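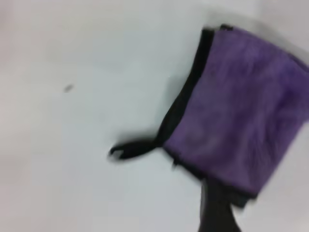 Tue 18 January

I have been meaning to write about the choir since November, and every time I sat down to do it somebody rang, or the oven wanted me, or I decided the moment had passed. Well, it's a wet evening and the phone is quiet, so off we go.

For those who don't know, I joined the Vodville Singers last autumn after a gap of far too many years. I used to sing alto at school (badly, with enthusiasm) and then life got full and I only sang in the car. My neighbour Lama Smadi had been on at me to come along, and I ran out of excuses somewhere between the garden gate and the bins. She is a proper soprano, the sort who can come in on a high note without looking as if she's about to sneeze, and I did wonder whether I was being invited out of kindness.

The first rehearsal was terrifying. Everyone had a pencil! I hadn't brought one, and the lady next to me lent me hers and then needed it back every few bars, so we passed it to and fro all evening and were firm friends by the tea break. We were learning a lullaby in four parts, very slow, with a lovely line for the altos in the second verse where for once we get the tune. I went home humming it and woke up humming it, and my husband asked very politely if there was another one.

There is another one now, as it happens. We've started on a set of river songs for the spring concert, and I'm finding them much harder. The rhythm hops about, and just when I've settled into counting threes it turns into twos for a line and leaves me stranded. I've been practising at the sink, which helps a bit, and going over the words on the bus, where I hope I'm only mouthing them.

What I hadn't expected was how well I sleep afterwards. I come out of that chilly hall tired and rather pink, walk home the long way past Loris the baker's with the shutters down, and I'm out like a light by half past ten. Perhaps it's all the breathing. Our conductor makes us do it lying on the floor sometimes, and getting up again is the hardest part of the evening for most of the basses.

The concert is at the Sabbagh Hall, which seats 390, and Lama tells me it usually fills up nicely if the weather behaves. I'm trying not to think about that number. I still need a long black skirt, and I can't find my good shoes anywhere, so if any of you have seen them since the christening, do let me know.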